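共用棟 2階 内部点検チェックリスト（コメント付き）
対象：Grusstead棟 2階 通路、給湯コーナー、会議室2室、倉庫
点検日：2021年6月19日
様式：Flesent管理室 安全点検 第3版
判定：○ 良 / △ 経過観察 / × 要是正 / － 該当なし

はじめに
時間が足りず倉庫の奥は駆け足。未確認分は末尾にまとめた。前回（5月）の指摘が残っているものは「継続」と書いてある。コメント欄の字数制限は今回から無視しています。

1. 避難経路

1-1 通路の有効幅が確保されている　○
東側は問題なし。西側はコピー用紙の箱が一山あったが、その場で倉庫へ移動。

1-2 避難口の前に物がない　△
傘立てがまた戻っている。継続。前回どけたはずの場所に同じものが。扉の開閉には当たらないので×にはしないが、次回もあれば×。

1-3 誘導灯が点灯している　○
全灯確認。点検ひもを引いて非常電源への切替も見た。階段側の1台だけ切替が一拍遅い。次回も見ること。

1-4 防火戸の閉鎖範囲に障害物がない　×
くさび（ドアストッパー）で開放固定されていた。撤去済み。通気のためと聞いたが、防火戸は不可。張り紙を作り直す。前の張り紙は文字が小さくて読まれていない。

1-5 避難経路図が現状と合っている　×
会議室の間仕切りを動かす前の図のまま。差し替え依頼済み、返事待ち。

2. 消火設備

2-1 消火器が所定の位置にある　○
2-2 消火器の圧力計が緑の範囲　○
2-3 消火器の使用期限　△
給湯コーナーの1本が来年で期限。予算取りを先にしておく。
2-4 消火栓の扉が全開できる　×
観葉植物の鉢。扉が半分で止まる。鉢が重くてひとりでは動かせず、今日は写真だけ撮って帰ってきた。移動先を総務と相談。
2-5 感知器の周囲に遮るものがない　○
棚の最上段、天井から450mm以上あけるルールに対して実測447mmが一か所。箱を一段下ろして解決。細かいと言われそうだが基準は基準。

3. 電気

3-1 延長コードの数珠つなぎがない　×
会議室2。三連。プロジェクター、充電器、扇風機。その場で外した。壁コンセントの増設は見積りを取る。
3-2 プラグにほこりがたまっていない　△
冷蔵庫の裏、かなりたまっている。乾いた布で拭いたが奥は届かず。冷蔵庫を引き出しての清掃が必要。
3-3 コードが通路を横切っていない　○
カバー材で養生されていた。カバーの端が浮きかけているのでテープを貼り直し。
3-4 分電盤の前が空いている　○
3-5 分電盤の回路名表示　△
「予備」と書かれた回路が実際には使用中。どこへ行っているか不明。電気業者が来る日にあわせて調べる。
3-6 漏電遮断器のテストボタン　－
在室者がいて落とせず。休業日に実施。

4. 床・つまずき

4-1 段差に表示がある　○
黄色テープ、一部はがれ。手持ちで補修。

4-2 床材のめくれ、浮き、隙間がない　△
面積が広いので、端から順に歩いて足裏で確かめるやり方で。板状の床は継ぎ目が一番つまずきやすい。靴先をすらせて引っかかるところがないか見る。見た目だけだと影で段差に見えたり、逆に段差が見えなかったりするので、怪しいところは定規を当てる。3mmを超えたら是正、それ以下は経過観察。

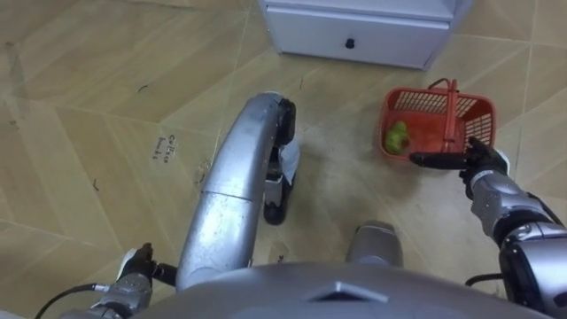
図1　床の継ぎ目と表面の擦れ跡。奥は白い引き出し（黒い丸つまみ）。

4-3 汚れ、すり跡　△
細かい黒い点と擦れ跡、灰色っぽいにじみ。滑りに影響する汚れかどうかは写真では決められないので、乾拭き→中性洗剤を薄めて拭く→乾拭きの順でやってみて、残ったものだけ報告。溶剤は使わないこと。木目調の表面は白くなることがある。

4-4 床への直接書き込みがない　△
手書きの文字あり、2行。上の行は「Coffee」と読めそう、下の行は判読できず。何かの位置決めの印なら消すと困る人がいるかもしれないので、消す前に掲示で確認をとる。返事がなければ次回清掃で消す。今後の位置決めははがせるテープに統一したい。

4-5 低い家具の引き出しが閉まっている　○
低い位置の引き出しは開けっぱなしだと脛をぶつける。閉める習慣がいちばん安上がり。つまみのゆるみも見る、ねじ一本で済むうちに。

4-6 水回りの床が濡れていない　△
給湯コーナーの流し前、点検時に水滴あり。拭き取り。マットは裏の滑り止めがへたっているので交換。

4-7 キャスター付き家具のロック　○
ホワイトボードのみロックなしで放置。ロックした。

5. 棚・転倒防止

5-1 背の高い棚が壁に固定されている　×
倉庫のTiêu棚（通称。青い札のついた列）のうち手前側が未固定。金具は届いているのに取り付けがまだ。今月中。それまでは上段に物を置かない。張り紙した。

5-2 重い物が下段にある　△
トナーの箱が上段。下ろすべきだが下段が満杯。まず不要品を捨てるところから。古いカタログは保管期限が切れているはず、持ち主の部署に照会。

5-3 棚板のたわみ　○
耐荷重300kgの表示がある棚は余裕あり。表示のない棚が残っているので、メーカーに問い合わせて表示を貼る。

5-4 脚立の状態　△
踏ざん（足をのせる段）の滑り止めが一段はがれ。使用禁止札をつけた。もう一台は良好。天板に乗らないことの注意書きを追加。

6. 給湯コーナー

6-1 電気ポットのまわりに可燃物がない　△
ペーパータオルの束が近すぎ。離した。
6-2 電子レンジの庫内、扉のパッキン　○
6-3 火傷防止の表示　○
湯温90℃の表示あり。ラミネートが曇っていて読みにくいので次回差し替え。
6-4 ごみの分別、溜まりすぎ　△
缶の箱があふれ気味。回収の回数を増やせないか業者に聞く。
6-5 洗剤の小分け容器にラベルがある　×
無表示のスプレー一本。中身不明につき撤去。小分けするなら必ず品名を書くこと。飲料のボトルへの小分けは論外。

7. 会議室

7-1 椅子の脚、背もたれのがたつき　△
会議室1で一脚、背もたれのねじがゆるい。増し締めしたがねじ穴がばかになりかけている。次にゆるんだら廃棄。
7-2 机の角、天板の欠け　○
7-3 ブラインドのひも　○
まとめ具あり。子ども連れの来客がある日は必ず巻き上げておく。
7-4 換気口がふさがれていない　×
会議室2、吹き出し口に厚紙。寒いからとのこと。撤去して風向を変えた。様子見。
7-5 室内の明るさ　○

8. 救急・緊急連絡

8-1 救急箱の中身　△
絆創膏の残り少、三角巾の袋が破れ。補充依頼。目薬は期限切れで廃棄。
8-2 緊急連絡先の掲示　×
Prallden（夜間設備対応）の番号が旧番号のまま。かけてみたらつながらなかった。新番号に書き換え、受付の分も同じく。
8-3 AEDの表示ランプ　○
パッド期限も良。

是正の期限と順番
・即日（済）：くさび撤去、三連コード、無表示スプレー、換気口の厚紙、夜間連絡先の番号
・今週中：消火栓前の鉢、救急箱補充
・今月中：棚の固定、脚立の補修または廃棄、経路図の差し替え
・90日以内：コンセント増設の見積りと実施、分電盤の回路調査
・清掃時にあわせて：冷蔵庫裏、床の書き込み、流し前マット

未確認
倉庫の一番奥の列（荷物で入れず）
漏電遮断器テスト
屋上へ出る扉の鍵。鍵番号の控えが台帳と会わないので確認中。

次回への申し送り
会議室は予約が入ると開けてもらえない。先に予約表を見てから回る順を決めること。定規と予備の黄色テープは必携、今回はテープが途中でなくなった。写真は項目番号を控えながら撮ること。後で並べ直すのに一番時間がかかる。

傘立ての件は総務にも一報入れた。返事はまだ。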